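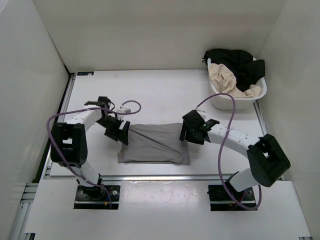
Laundry, part two

A few weeks ago I wrote about sorting and got more email than I usually do, mostly from people who wanted to know about folding. So this post is about folding.

I used to fold on the bed. The trouble with a bed is that it's soft and low, and everything you put down picks up a new set of wrinkles from whatever is underneath. In August I switched to a plain white table and I won't go back. White is useful because you can see the edges of a dark or gray piece against it, and you notice right away if a corner has slid out of line.

The basket goes at the far right corner of the table. I tried it on the floor first and got tired of bending down. With the basket up there, I take one thing out, lay it near the front edge, fold it, and move it. I don't dump the whole load out. Once a table is covered in clothes you end up folding on top of other clothes, and then you're back to the bed.

Flattening takes longer than folding. Most pieces come out of the basket with one big crease running corner to corner, and small wrinkles next to it. If you fold over that crease, it stays. I hold the top two corners, pull them apart gently, and then smooth downward with the side of my hand. Diagonal creases need a pull in the other direction, from the opposite corners. Jersey stretches if you pull hard, so go easy.

The next thing is the bottom edge. When cloth is already doubled, the layers like to drift, and one lower corner will poke out past the other. I tuck it in before making the next fold. If you leave it, the finished piece has a little tab hanging out the side and the stack leans.

For T-shirts I use the same fold Na-rae Sung showed me when we shared an apartment. Face down, sides in to the middle, sleeves back on themselves, then up from the hem in thirds. She worked in a clothing store for a while and could do a whole shelf in the time it took me to do my socks. I'm still slower than she was.

Towels get folded in half the long way and then in thirds. Pillowcases the same. Fitted sheets I fold badly and put at the bottom of the pile.

I did try a folding board, the Plovero one, a hinged plastic thing. It makes every shirt the same width, and if you have open shelves you might like that. I have drawers, so I didn't need it. It was also one more item to store. I gave it to Diarmuid Tierney, who has three kids in school uniforms and uses it every Sunday.

Two questions from the emails:

Do I fold underwear? No. It goes in the drawer as it is.

How long does a load take? I timed one this morning, 2nd November, and it was eight minutes, with six of those on shirts and towels and the rest on odds and ends. I wasn't hurrying.

Next time I'll get to the closet shelf, where the sweaters keep falling over. I've ordered a set of dividers from Watari and they should be here by then. If you already have them and they don't fit a wire shelf, please tell me before I open the box.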